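The Small Print at the Bottom of the Mug

I have been reading the terms of a coffee subscription for most of a morning, and I would like the morning back.

The subscription is with an outfit called Kaijage, which sends a bag of beans every few weeks to people who could walk to a store. I signed up last September because the first bag was free. The beans are good. I have no complaint about the beans. What I have is a document that runs to 168 paragraphs, and a renewal that went through on terms I agreed to by failing to do anything.

My argument is simple enough that I'm a little embarrassed to need a whole column for it. A business that lets you in with one click should let you out with one click. Most people I say this to nod so fast that I get suspicious. If everybody agrees, somebody must be making money on the disagreement.
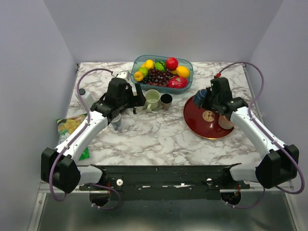
Đạt Trịnh wrote in after my last column to say that I had the whole thing upside down, that subscriptions are cheap precisely on account of people like me who forget about them, and that if canceling were easy the price of everything would go up for the customers who pay attention. He pays attention. He has a spreadsheet, and he would like me to go on forgetting, please, as I am apparently covering part of his coffee.

I have thought about that letter more than I wanted to. It has the great merit of being frank. The companies never put it that way. They talk about convenience, and about how much they'd hate for me to run out. Đạt Trịnh says that the careless are a natural resource and he'd like to keep mining them.

He may even be right about the price. I don't know what Kaijage's books look like. But notice what sort of discount that is. It doesn't come from buying beans in bulk or finding a cheaper truck. It comes out of the pocket of a person who was sick in the spring, or moved apartments, or had a parent in the hospital and let the mail pile up. People aren't careless by profession. Everybody takes a turn. The spreadsheet man will get the flu someday and spend a season subsidizing me, and I intend to enjoy it, provided I remember to open my own mail.

There's a difference, too, between a customer who forgets and a customer who remembers and is made to give up. The first one I can blame on myself. The second takes planning by somebody with a desk.

Consider how I tried to leave Prokent, which was a service that sent me razors. To join Prokent I typed in a card number and my address. To quit Prokent I had to log in, find a page called "Your Journey," scroll past my journey, and press a pale link under a large bright button that said "Keep My Benefits." Pressing the link got me a question about why I was going. Answering the question got me an offer of two months at half price. Declining the offer got me a phone number, which was staffed for a few hours in the middle of the working day by people who had been told to sound hurt.

The woman I reached was kind. I want that on the record. She asked whether I had thought about pausing instead, and I said I had thought about growing a beard. She laughed and then read me the pause offer again, word for word, and I understood that she couldn't close my account until she'd read it a certain number of times. We were both being held there by the same piece of software. I said no the proper number of times and she let me go, and I've been buying razors at the drugstore like my father did.

Now, somebody at Prokent designed that. I picture a meeting. I picture a slide with a percentage on it, and that percentage is people like me who hang up while on hold. The meeting will have had a name with the word "delight" in it.

The defense I hear from people inside the business is that a little friction protects the customer. What if you hit cancel by mistake? What if a child got hold of your phone? I have raised two children, and they did a lot of damage with my phone, all of it in the direction of purchases. Neither of them ever managed to cancel anything. If friction protects people, then put some at the front door, where it might do some good. Ask me three times whether I'm sure I want a recurring charge. Make me call a number. Have the kind woman read me the total for the year, twice, in a hurt voice.

You'll have noticed that this never happens. Friction turns out to be a substance found only at exits.

I'll give the other side what I can. Running a small company on one-time sales is miserable. Steady orders let the roaster plan, and a roaster who can plan doesn't throw out beans. A friend who once packed boxes for Risovik, the sock people, told me the monthly list was the only thing that made the payroll predictable. I believe it. I like a predictable payroll. But the steady part is supposed to come from customers wanting more socks. If the payroll depends on customers who can't find the link, then the company has stopped selling socks and gone into a different line of work, and it ought to tell its packers.

It's also true that gyms did all this first, and better. My gym in the old neighborhood required a letter sent by certified mail, delivered to an address in another state, no sooner than the eighth month. I admired that in a way. It had a kind of craftsmanship. You had to hate the treadmill enough to stand in line at the post office, and the standing in line was more exercise than I'd gotten there all year.

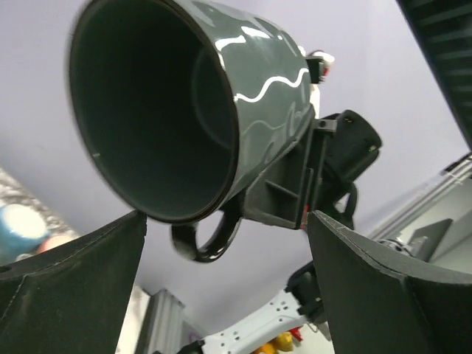
What bothers me most is how far the habit has crept past the things that need it. A newspaper comes every day, so I can see the sense in paying for it by the month. Electricity, fine. But I bought a Brokix alarm clock, and the clock wants a monthly fee to use any alarm sound other than the unpleasant one. I own the clock. It's on my nightstand. I own a mug, too, and the mug has never asked me for anything. It's got a glossy outside and a handle that loops around the way handles do, and there's a wide opening where the coffee goes in, and that is the complete user agreement. I could stop drinking coffee tomorrow and it would not ask me to reconsider. No one would offer me half a mug for two months.

I suppose someone is working on that. There will be a mug with an app, and it will be free, and the handle will be extra.

People who write this kind of column are expected to supply a remedy around here, so I'll try. I don't want a law the size of a phone book. The law could be two sentences. You may leave by the same door you came in by, in no more steps than it took you to enter. Before you're charged for another year, somebody has to tell you in plain words and wait for an answer. If a company can't stay in business under those two sentences, I'd be curious to hear what exactly the business was.

The usual reply is that shoppers should just be more careful, and I've tried that. Being careful is why I lost my morning. I read all of the Kaijage terms, including a section on what happens to my beans in the event of a volcano. I found the cancellation clause well past the volcano. It says that I may end my subscription at any time, effective at the close of the current term, provided that notice is received before the renewal window, which opens on a date described in another section. The other section refers back to the first one. I went around twice to be sure, and then I made a pot of coffee out of the beans in question, and I resented how good it was.

A careful person with a free morning can get through that. A tired person with a job can't, and wasn't meant to. Telling people to read everything they agree to is a bit like telling them to inspect the elevator cable before going up. It's sound advice as far as it goes, but I'd still want somebody whose job it is to look at the cable.

I did total up what I've paid over the years for things I'd stopped using, going back as far as the bank would let me. It came to almost $300, and that's just the part I could identify. One charge was labeled with a string of letters that neither I nor the bank could explain. I had it stopped. For several weeks I waited for something in the house to quit working, and nothing has so far, though I haven't tried everything in the garage.

As for Đạt Trịnh, I've decided to write back. I'm going to tell him that I set a reminder for the renewal window, that I worked out the date with a pencil, and that he should expect to start paying full price for his coffee. Then I have to decide whether I'm quitting Kaijage at all. The next bag is the one from the high farms, and the last time they sent that one I finished it in a week.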